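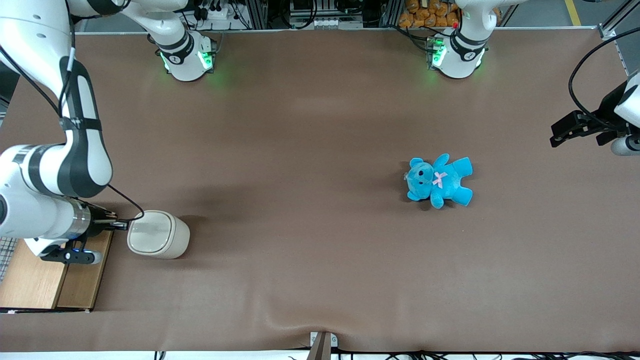 Removing Fold Lines from a Cotton Tablecloth

Check the care label first. These steps apply to plain cotton only – linen blends need a different setting.

1. Shake the cloth out and lay it face down on the ironing board.
2. Mist one section with clean water and wait six minutes.
3. Set the iron to 200 °C with steam off.
4. Press along the fold from the center toward the hem. Lift the iron between strokes.
5. Turn the cloth over and repeat at low steam.
6. Hang it over a wide rail until fully dry.

If a crease remains, dampen a press cloth and hold the iron on it for a few seconds. Do not use starch on cloths that will be stored folded. For storage, roll the cloth on a cardboard tube 900 mm long or longer.

Instructions by Solomiia Didenko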